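Section 4. Setting up the hand grippers at a Skeltau table

I wrote this section after our second table went in at Iturville, so it follows the order I do things in, and I'm a bit slow and fussy. You'll want the table bolted down and both cables run before you start.

1. Clear the tabletop, then set out the practice items. I use the toothbrush kit because everything in it is a different shape.

2. Plug in the left gripper first, then the right. The software names them in the order it finds them, and swapping them later is a pain.

3. Pick up both grippers and let the cables hang toward you, clear of your wrists.
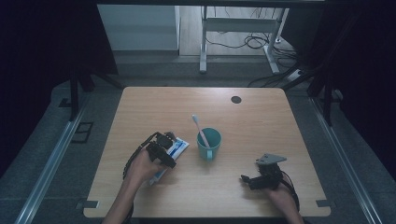
Fig. 4-1. Both grippers in hand, toothpaste box in the left one, cup and toothbrush on the table.

Note: If a cable tugs when you reach for the far side of the table, stop and give it more slack now. You won't remember to do it later (I never do!).

4. Open the jaws all the way and hold the fingertips low over bare wood. Check the live view on the Swanson screen. You want a fingertip in each lower corner and plenty of table between them.

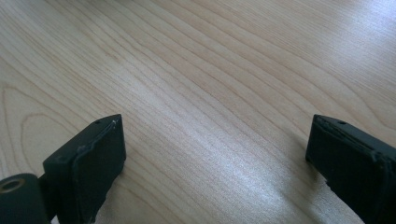
5. Type in the open reading. Ours is 323 on the left gripper and 307 on the right, and no, they don't have to match. Write yours on the card in the Skoltemis binder.

6. Look over the pads while the jaws are open. A rough edge is fine by me – I keep going until a pad slides when I push it with my thumb, and then I change it. 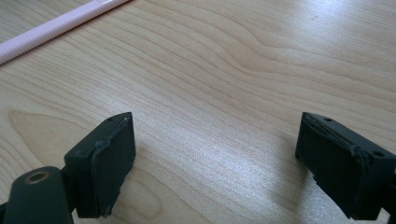 Caution: Don't trim a lifting pad with a knife while the finger is still mounted. Take the fingertip off first. I have a scar about this.

7. Wipe the wood and turn down any lamp that puts a big shiny patch between the fingers. A little glare is okay.

8. Now squeeze the jaws shut, slowly. The two fingertips should meet flat along the whole seam. If one side touches early, loosen its screws a quarter turn, squeeze again, and tighten while closed.

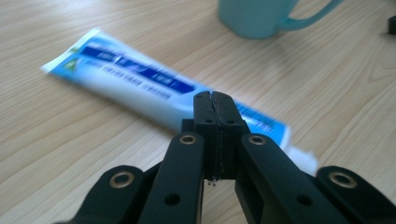 Jeanie Lindsay adds: I'd do step 8 twice, once before the open reading and once after. On my gripper the reading moved when I tightened the screws, and I had to start over from step 4.

Fair point, and I do it her way now. Recheck the closed fit every 1,000 squeezes, or sooner if the jaws feel gritty.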